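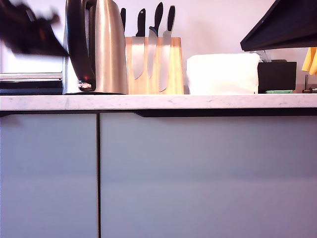
Stedton Break Room and Kitchenette Inspection
Second floor, east side
Date: Nov 16, 2018
Inspected by: Kyung-tae Geum
Copy to: Dong-hyun So, building office

Mark each line OK, FIX or N/A. Write a comment for anything marked FIX. Items carried over from the last inspection are marked with a C.

1. Exits and floor

Door opens fully and closes on its own: OK
Exit sign lit: OK
Path to door clear: FIX. Two boxes of copy paper were stacked behind the door. Moved them to the supply closet during the inspection. Please remind the Kondska driver to use the loading area.
Floor even, no loose edges (C): FIX. The metal strip at the doorway is still lifting on the hallway side. One screw is missing. It was reported last time and the work order is still open.
Mat lies flat: OK

2. Fire safety

Extinguisher on its hook, pin and seal in place: OK
Extinguisher tag current: OK. Next service is due in January.
Smoke detector test: OK. Sounded on the first press.
Nothing stored within 18 inches of the ceiling: OK
Evacuation map posted: FIX. The map shows the old layout, before the wall by the mail room came down. Dong-hyun has the new one and will print it. 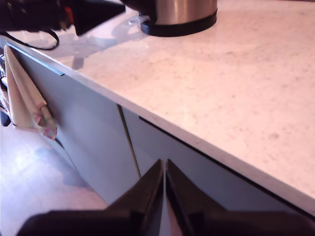

3. Electrical

Outlets near the sink protected, test button works: FIX. The left outlet trips and resets normally. The right one trips but needed three tries to reset. Replace it. I put tape over it and a note.
Cover plates not cracked: OK
No extension cords in permanent use: FIX. One was running behind the refrigerator to the radio. Removed and left with the office.
Cords kept away from the sink and off the floor: OK
Panel door closed, circuits labeled: OK, but the label for circuit 6 is hard to read.

4. Water and plumbing

Hot water at tap, limit 120 degrees: OK. Read 98 after one minute. Within the limit, but people have complained that it is not hot enough for dishes. Seo Plumbing can look at the mixing valve when they come for the restrooms.
Leaks under sink: OK. Old stain on the cabinet floor, dry to the touch.
Drain runs freely: OK
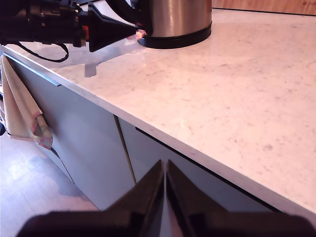

5. Cleaning supplies

Bottles labeled: FIX. One spray bottle had no label. Emptied and thrown out.
Supplies kept apart from food: OK
Safety sheets in binder: FIX. The sheet for the Clenus degreaser is missing. Ask the cleaning crew for a copy.

6. Food storage

Refrigerator at 40 degrees or below: OK
Door seal clean and tight: FIX. Torn at the bottom corner. A new seal was quoted at 80 dollars. Approved up to 300, so go ahead and order.
First aid kit stocked: FIX. Low on small bandages, no burn gel.

Recheck of all FIX items by Kyung-tae. The doorway strip and the right outlet come first.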